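4.3 Objects that stand in an opening

The third group of resting places covers objects that are put down by being put in. The earlier groups dealt with things laid flat on a surface (4.1) and things hung from a hook, rail or nail (4.2). What sets this group apart is that the object is held by the sides of a hole, cup, slot or recess, and part of it is out of sight while it rests. Brushes in a jar are the plainest case. Others in the log are a dustpan brush pushed down behind a radiator, a ruler in the gap between two cupboards, and a spatula in the drainage hole of a plant pot.

Of the 323 resting places entered for the Orurthorpe and Prerkel rooms, this group was the smallest, but it gave us the most trouble in coding. Two questions came up again and again. The first was whether the opening had been made for the object. The second was which part of the object the person would take hold of next. We deal with them in turn.

Whether an opening is made for its object sounds simple, and for many entries it was. A knife block is made for knives. A jam jar is not made for paintbrushes. Between the two we found a wide middle ground. In the Espinoza workroom a deep plastic tray had been sold with an insert for pens, but the pens had moved out long ago and the insert held rolled sandpaper, which fit better than the pens had. In the Prerkel kitchen a bottle brush stood in the well of a cutlery drainer meant for forks. Nothing about the fit looked wrong, and the people using the kitchen told us it had always been kept there. We ended up coding the opening as "matched" only where the object and the opening had come together or where the person in charge of the room told us they had. All other cases were coded "open," including some that looked matched to us. This is stricter than the coding used in the Bindia pilot, where the decision was left to the observer, and it means the two sets of entries should not be compared directly on this point.

The second question concerns the part left showing. When an object rests flat, all of it is available, and a person may pick it up by the wrong end and turn it over on the way. In an opening the choice has been made at the moment of putting it down. In most of our entries the narrow part went down and the wide part stayed up. With paintbrushes and bottle brushes this leaves the working end in the air and the handle in the jar, so the hand goes to the neck of the brush just under the bristles. Wooden spoons are stored the same way in both kitchens. Knives go the other way, for obvious reasons, and so do scissors.

Narrow and wide matter more here than handle and working end. We had expected people to sort by function, handle up or handle down, and wrote the first coding sheet that way. The sheet did not survive the first morning in Orurthorpe. For several objects the observers could not agree which end was the handle, and with others both ends were held at some point during use. The revised sheet asks only which end is wider and which end is down. It can be filled in from the doorway, and it gave far fewer disagreements. Where the object has a shaft and a head, the head is entered as the wide end whatever it is used for.

Figure 2 gives an instance of the narrow-end-down position near a window. The ridged shaft of a blue plastic piece goes down into an oval opening in a white housing, and its wider head, with a round orange button, is up and tilted to one side. 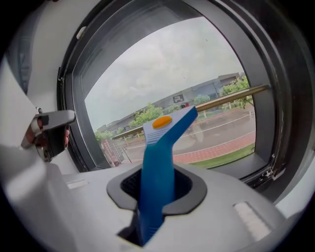

Tilt was entered separately. An object in a tight opening has little freedom and will stand as the opening lets it, while one in a wide jar leans against the rim and slides around when its neighbors are moved. We used three values: upright, leaning and lying, the last for things that had slipped so far that most of their length was over the edge. A bent or angled head makes this harder to judge, and observers were told to go by the shaft. Even so, two observers looking at the same angled tool from different sides of a bench sometimes chose different values - in those cases we kept the lower one.

Crowding changes the picture for jars and cups. A jar with a few brushes in it lets each one find its own place on the rim. Once it is full, the brushes hold each other up, and taking one out tends to lift another with it. In the Espinoza workroom people dealt with this by keeping a second jar beside the first, and over the weeks of the study the second jar filled with whatever was used least. No one described this as a plan. When asked, they said the first jar was "the jar" and the second was "the other one."

Single openings do not have this problem, but they have one of their own. If the opening takes only one object, then a second object of the same kind has no place, and it ends up on the nearest flat surface. Window sills took most of these, along with the tops of low cabinets. We logged them under 4.1 with a note pointing back to the opening they seemed to belong with. The notes were not planned at the start and were added in October, so the earlier entries do not have them.

Depth was measured only for fixed openings and only where the opening could be reached without moving anything. The deepest, a gap beside the sink in Prerkel, went down 200 mm and had swallowed a vegetable peeler that had to be fished out with a coat hanger. People in that kitchen still used the gap for the bread knife. Shallow openings were more often left empty. A cup that holds an object by its last inch or so will tip with a light knock, and we saw tall brushes taken out of such cups and laid beside them.

Cleaning falls outside the log, but it came up in conversation in both kitchens. Crumbs and dust collect at the bottom of anything that holds tools end-down, and the inside of a narrow opening is hard to wipe. Jars can be emptied and washed. Fixed recesses were mostly left alone, apart from one in Orurthorpe that had been lined with a folded cloth. The cloth was entered as part of the opening. Section 4.4 turns to objects that are kept in drawers.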